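Jirnix opens Gulelitz test hall for one-day demonstration
24th August

Robotics developer Jirnix opened its Gulelitz test hall to visitors for a day of demonstrations covering simulated and physical manipulation. The site logged 191 visitors, admitted in groups and given 10 minutes at each station.

The first station ran Pisharody, the company's in-house simulator, in which grasping routines are tried before they are transferred to hardware. Operators loaded kitchen layouts on request and changed friction, object mass and lighting between runs. The second station repeated a selection of the same tasks on a bench arm supplied by Astex.

Jirnix reported a grasp success rate of 92 percent in simulation across the July test series. The matching figure for the bench arm has not been released — the company said those trials are still under way.
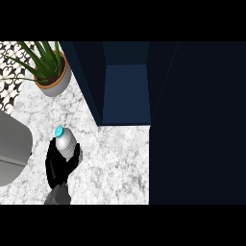

Household containers make up most of the Pisharody object library, and each is stored with its own mass and surface values. Bottles are handled as a separate class. In the simulated kitchen, the black gripper holds a white bottle with a cyan cap low on its body, at a slight tilt over the marble counter. Grip height and tilt are both recorded for every attempt.

The closing session dealt with data formats and ran for 90 minutes. Slides will be posted on the Jirnix site. A second open day is planned at Gulelitz, with registration handled through the same page.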